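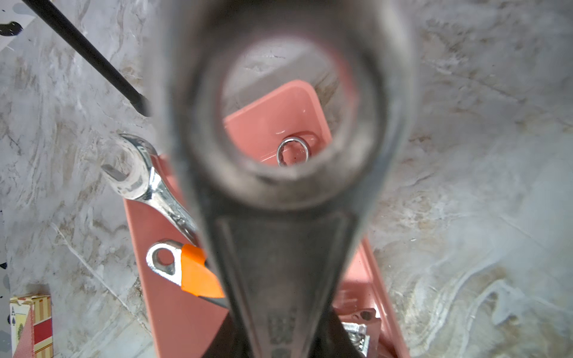 Norkatby wrote after the preview release that the wrist footage was the reason they downloaded it, but that they couldn't tell from our page whether the recordings came with the kit or had to be bought on top. They come with it. The page has been reworded and this file replaces the old one.

Drorari Bench Kit: sample recordings, tool tray set
Supplier: Tirkow
Set name: tjoa-tray
Last updated: Monday, February 8, 2021

What this is

The Drorari Bench Kit is a two-arm tabletop setup sold by Tirkow for labs, teaching workshops and small automation shops. This set holds recordings made on the kit with hand tools and a pink plastic tray. It is meant for people who already own the kit and want something to test their code against, and for people deciding whether to buy one.

The tools are mostly wrenches: combination, open-end and adjustable. Several are chrome and some have orange grips. We picked them because customers kept asking about shiny metal, and the earlier set was all foam blocks.

Contents

Episodes: 712
Labelled grasps: 3,218
Joint state rate: 10 Hz
Views: fixed camera, wrist cameras
Archive size: up to 6 GB per part

Each episode folder has the video from each view, a joint log in CSV and a short text file with the task instruction. Grasp labels are in a separate folder and are matched to episodes by folder name. The labels give the arm used, the start and end of the grasp, and the tool type. They don't give tool size, even where a size is stamped on the handle. 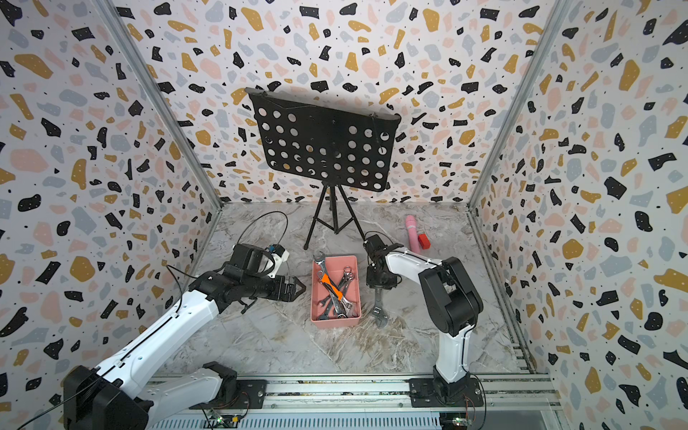 Fixed camera view, both arms at the tray, adjustable wrench in the right gripper.

Tasks

Instructions are written in plain English. Most are variations on these:

Take the adjustable wrench out of the tray.
Put the small wrench in the tray.
Lay the large wrenches beside the tray.
Move the tray toward the centre of the bench.

The wording changes between episodes, so "wrench" and "spanner" are both used for the same tool. We left these as the operators typed them. If your model needs one term, run the relabelling script in the tools folder first.

Getting started

1. Download the parts you want from your Tirkow account. Parts can be used on their own.
2. Check the sums against the list in the download folder. A failed check nearly always means the download was interrupted.
3. Unpack everything into one directory. Don't rename the episode folders or the labels won't match.
4. Open one episode in the viewer that came with your kit and make sure the arm colours in the joint plot match your own settings. Kits shipped before December have left and right swapped in the plot. The logs themselves are fine.
5. Play back on your own arms at half speed the first time, with the bench cleared and the stop button within reach.
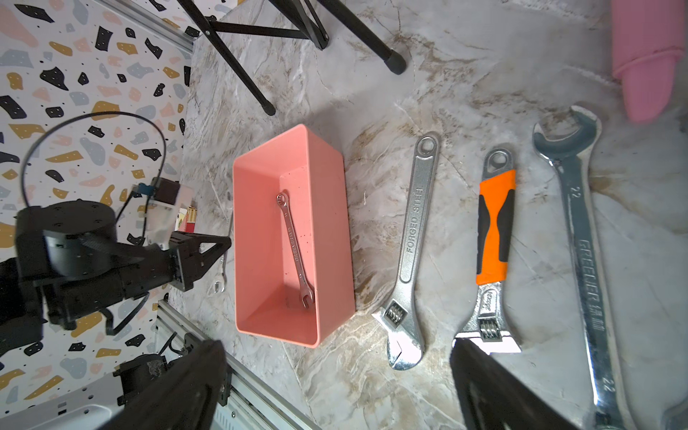

Known problems

Tools held close to a wrist camera are blurred and can cover much of the view. Filter on the grasp labels if you only want clear frames.

Reflections on the chrome throw off most depth estimates. No depth data is included and we don't plan to add it to this set.

The bench surface is a marble pattern and the walls are speckled. Both are the standard kit finishes. Models trained on this set alone have done poorly on a plain grey bench in our own tests, so mix in other recordings if your bench looks different.

Some grasps fail. These are kept and marked "failed" in the labels.

Licence and support

The recordings are free to use with the kit, including for commercial work. Kit owners may share trained models but not the raw video. Anyone evaluating the kit before purchase can use the set under the same terms for the length of the trial.

Send corrections to the labels through the support form in your Tirkow account and include the episode folder name.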